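Ticket: right hand thumb lag after controller swap (Rellerby sim bench)
Opened by Tharun Shetty, status: open

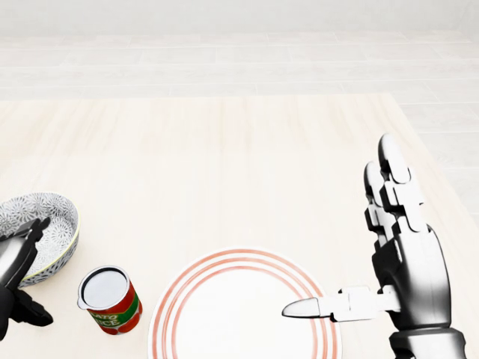 Comparing the Stirkberg controller against the old Bennani one, same hand model, same can/bowl/plate task. Bennani runs clean. On Stirkberg the right thumb comes in late, up to 30 ms behind the fingers. Fingers straight up and together, thumb out sideways over the plate rim - that's the pose where I read the joint values. Left hand on the bowl seems fine, no lag in the log.

Tried so far:
- restarted sim, no change
- gain on thumb base from 700 down to 6oo, worse, put it back
- swapped left/right config files. Lag stays on the right
- ran 6 resets with the can removed, same thing
- Plellow camera feed off, in case it was eating cycles. No

Joint 6 is mapped twice in the Stirkberg right hand file, line near the bottom. Commented one out, lag drops but thumb now overshoots on close. Not sure which entry is the good one.

Need: the orignal joint map for the right hand, before the January merge. Leaving Bennani as default till then - pls don't switch it back.

Tharun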